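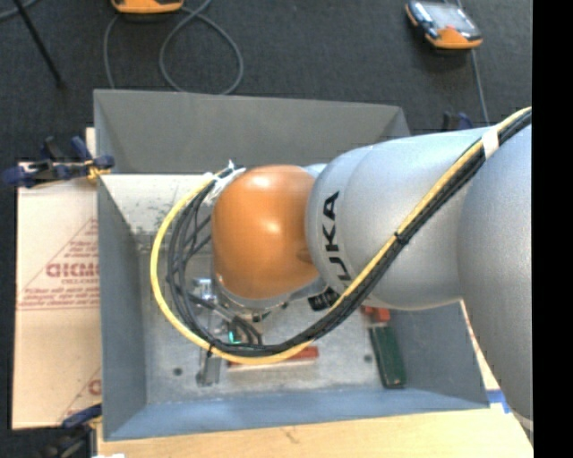

Bin-picking kit on an existing arm: is the Fimeck package suitable for mixed blocks?

Posted by Misberg Workshop

Our training department is considering the Fimeck bin-picking kit for use with a KUKA arm already in service. The parts are plain rectangular blocks in several colors, placed in a deep metal bin with sloping walls. The supplier states a rate of 200 picks per hour. We would appreciate advice on two points: whether blocks lying close to a wall can be reached, and whether the cables may remain outside the arm.

Kahsay Technical Office

We evaluated the kit in December over 3,000 cycles. Of these, 239 ended without a part, and most of those involved a block against a side wall. The software permits a tilted approach, but this option is disabled by default and must be set separately for each bin. External cabling is acceptable – the manual requires a free loop at the wrist and ties at fixed intervals. The loop should be checked at full wrist rotation with the gripper at its lowest position. Please also clamp the bin, as any shift requires a new calibration.

Wollel

Ours works fine. We do not use the tilt setting. Ask for the longer fingers.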